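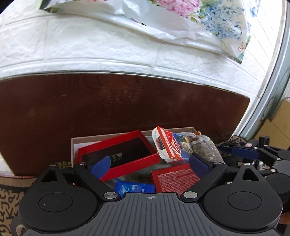
*Open jaws above a box full of packages.*

# Can a claw tidy your floor?

People love to say that robots will soon clean up after us. Maybe. Before you believe it, ask what the robot's hand can hold.

A robot's hand is often called a **gripper**. Many grippers have two fingers that open and close, like kitchen tongs. You have ten fingers, and your skin tells you when something starts to slip. Two fingers with pads on them have a harder job.

Lertchai Wattanapong and Samran Boonyarit are building a tidying arm at home. They named it Brorkeo. They started in September, and their first plan said it would clear a whole rug in 20 minutes. I didn't believe the plan then and I don't believe it now. I do like the part where they try the gripping by hand first. When a person holds the gripper, the person does the seeing and the thinking, so you can look at the claw by itself.

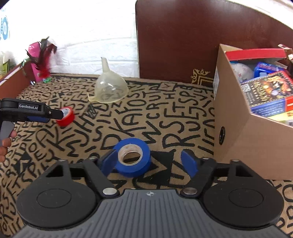
*Two grippers, two rolls of tape and a funnel with its spout up.*

Look at how many choices there are in one roll of tape. You could squeeze it from the outside. You could put one finger in the hole and pinch the wall. You picked a way without thinking, but a robot needs a program or a lot of practice to pick one.

## Does it matter which way up a thing is? 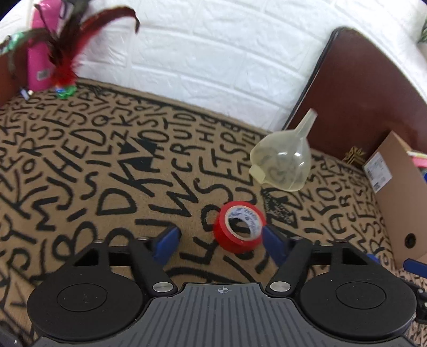 Brorkeo's makers wrote "pick up tape" on their job list as if it were one job. I'd call it at least 3. A roll lying flat is low and wide, and a roll on its edge might roll off if you bump it. The red one between the blue pads is on its edge, and the funnel behind it is lying on its side with its bowl toward the tape. Tip that funnel onto its wide end and a claw would need a new plan.

## Try it yourself

1. Find some kitchen tongs and a roll of tape.
2. Lay the tape flat. Try to lift it 10 times and write down every drop.
3. Stand it on its edge and do it all again.
4. Close your eyes and ask a friend to tell you where to move.

If somebody shows you a robot lifting something once, ask to see it 12 times, with the thing turned a different way each time.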